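Probert Street Shared Kitchen
Minutes of the November members' meeting

Present: Declan Inskip (chair), Aksel Þorgeirsson (minutes), fourteen other members, and one man who was looking for the dance class and stayed for item 3.
Apologies: the Kerell household, who have a cold.

Meeting opened at 7:10 p.m., the chair having waited for a quorum and then for a chair.

1. Last month's minutes
Approved after one correction. "The smell" in item 4 should read "the alleged smell."

2. Money
Balance stands at $1,439. Declan was asked if this included the deposit on the Bornel oven. It did. He was asked if we could spend the deposit on the Bornel oven. We could not. The question was put a second time in different words and got the same answer.
Hourly rate stays at $15 through the winter. A motion to charge extra for deep frying was discussed with some heat and withdrawn.

3. The oven
The Bornel still runs hot on the left side. Members who bake have been turning their trays halfway through, and members who do not bake feel that this is a fine solution. Praltia Appliance Service quoted for a new thermostat and then quoted again, higher, after finding our street on a map. Aksel to get a quote from anyone else at all.
The visitor said that his mother's oven did the same and she got used to it. Noted.

4. Bowls and tabletops
The long one. Two matters were taken together, against the advice of the chair.
(a) Mixing bowls. Several members reported taking a bowl from the shelf and finding a second one stuck inside it. It was asked if the bowls could be stored singly. There is no room to store the bowls singly. It was asked if there could be fewer bowls. This was not well received by the bread people.
(b) Crumbs. The rule says "leave the table as you found it." A member argued that she had found it with crumbs on it and had therefore complied. The chair conceded that this was how the rule was written.
Pictures for this item: 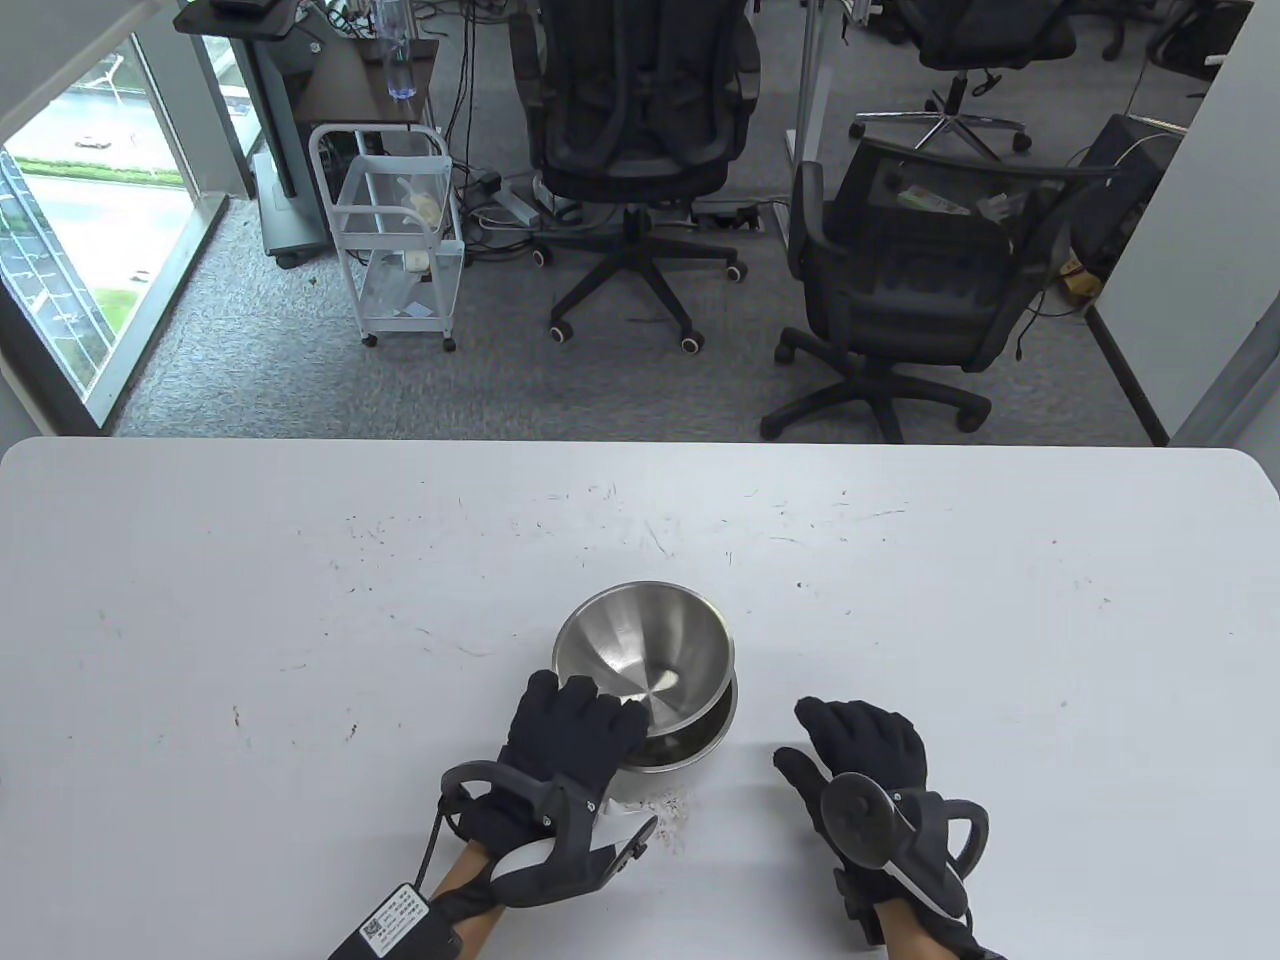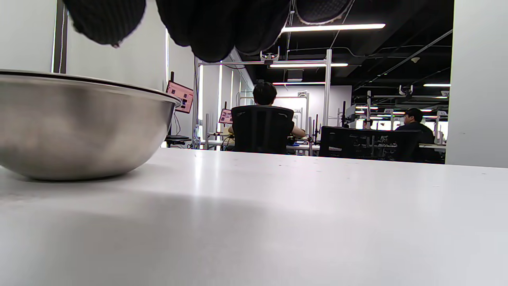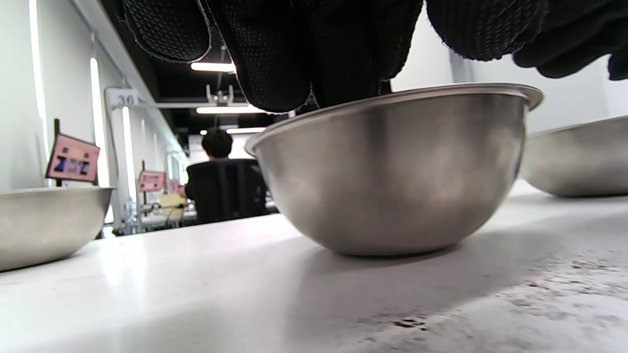

Item 4: stainless steel bowls on the white tabletop. Crumbs in the first picture.

Agreed, by a show of hands, that the rule will now read "leave the table clean." Two against, on the grounds that "clean" is a matter of opinion. The existing scratches were also raised. Declan said scratches are not crumbs and he would like to go home at some point.
Bowl storage carried over to next month.

5. The shelf labels
Aksel has printed 21 new labels. Four are spelled correctly by general agreement, and the rest are under review. "Collander" stays up until there is a replacement, as it is at least on the right shelf.

6. Holiday baking slots
Sign-up sheet goes on the door at noon on the first of the month. Last year's practice of signing up under a pet's name will not be repeated. Slots are two hours, including cleanup – a member asked if they could be two hours plus cleanup. They could not.

7. Any other business
Someone has left a jar of sourdough starter in the fridge with no name on it. It has been fed by at least three people who each thought it was theirs. Owner to come forward, or the three to reach terms.
The back door sticks. It stuck last month as well. Declan will plane it.
Thanks were given to the Kerells for the new dish towels.

Actions
Aksel: oven quote, labels (again).
Declan: back door, new wording for the table rule.
All: write your name on your jar.

Meeting closed at 8:50 p.m. Next meeting same place, December, date to go up by the sink.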